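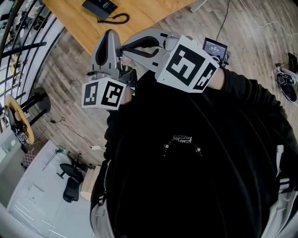 Lint shows up on dark clothes first, and most of it comes from what they were washed with. Sort by fabric before you sort by color. Towels, fleece and flannel shed, and smooth knits and synthetics pick it up. A black hooded sweatshirt does both, so it goes in with other sweatshirts and never with the bath towels. Turn it inside out, pull the hood right side through, and zip up anything in the load that has a zipper. Empty the pockets. One tissue will cost you more time than the whole load.

Wash dark cottons in cold water on the shortest cycle that gets them clean. Use less detergent than the cap suggests. Too much leaves a gray film that looks like lint but will not come off with a roller. If you already have the film, run the load again with no detergent at all and an extra rinse.

Do not pack the drum. Clothes need room to move or the lint stays where it is. Two-thirds full is plenty for a top loader, a little more for a front loader.

Drying

Shake each piece before it goes in the dryer. Ten minutes on low heat will pull off most of the loose fuzz, and after that a sweatshirt can finish on a hanger or a rack. Lay the hood out flat or it will still be damp at bedtime. Drawstrings should be tied in a loose bow before washing. If one has already pulled out, fasten a safety pin to the end and work it back through the channel a little at a time.

Clean the lint screen after every load. Twice a year, wash it with warm water, dish soap and an old toothbrush. Dryer sheets leave a coating on the mesh that you cannot see, and water will sit on top of it instead of running through. Let the screen dry completely before it goes back.

Getting lint off afterward

A sticky roller is fine for a quick job. For pet hair, a damp rubber glove works better – stroke in one direction only, and the hair rolls up into a strip you can lift off. A dry kitchen sponge does nearly as well on wool.

Pilling is a different problem. Those are little knots of the garment's own fiber, and a roller slides right over them. Use a fabric shaver on a flat surface with the cloth pulled smooth, and stay away from seams and cuffs. Thilini Gamage wrote in to say she uses a disposable razor on her sweaters. It can be done, but try it on the inside of the hem first.

Lint on the floor

What falls off clothes ends up along the baseboards. On a wood floor, go over it with a dry microfiber mop before any damp cleaning. Wet lint turns to string and sticks in the gaps between boards. Work toward the door and shake the mop head outside. If you vacuum, switch the beater bar off or use the hard floor head.

Under the bed and behind the hamper need doing every couple of weeks. We do ours on Tuesday with the sheets.

The dryer vent

Check the outside flap while the dryer is running. It should stand open and you should feel a strong push of air. If a normal load used to take 30 minutes and now takes much longer, the duct probably needs cleaning. Unplug the machine, pull it out and take off the hose. If you have a gas dryer, leave this part to a service company. A long flexible brush gets most of the lint, and a vacuum hose gets the rest. Replace any white plastic hose with metal.

I do this every November, before the heavy loads start.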